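3.2 Contract status and playing time

The second question of our study is whether a player in the last year of contract gets more time on the field than a team-mate who is already signed. Earlier work on this question used mostly the salary data of the top leagues. We used the match records of the Ullora competition, where the clubs publish the length of each contract but not its value.

The sample has 330 players and 949 player-seasons. We left out every player who missed more than four matches with an injury, as his minutes tell us little about the choices of the coach. Players who changed club in the middle of the season were counted only for the first club.
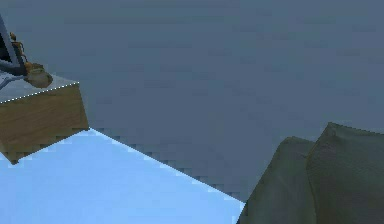
Figure 4. Simulated view with wooden block and part of the robot's arm.

For players under 23 years, the last contract year brought no clear change in minutes. For older players the change was negative, and it was strongest in defence. One recruiting manager, interviewed by Whitelaw and Pathirana, explained that his club prefers to give these minutes to "somebody who will be here in June". This agrees with our numbers, but we can not say that all clubs think the same way.

The behaviour of the clubs was also not equal. Faulkner and Prinberg together gave 44 new contracts to players before the final season started, and in these two clubs the effect almost disappears. When we remove both clubs from the model, the result for defenders becomes larger, while the result for forwards stays where it was. We return to this point in Section 4, where the role of the player agent is discussed.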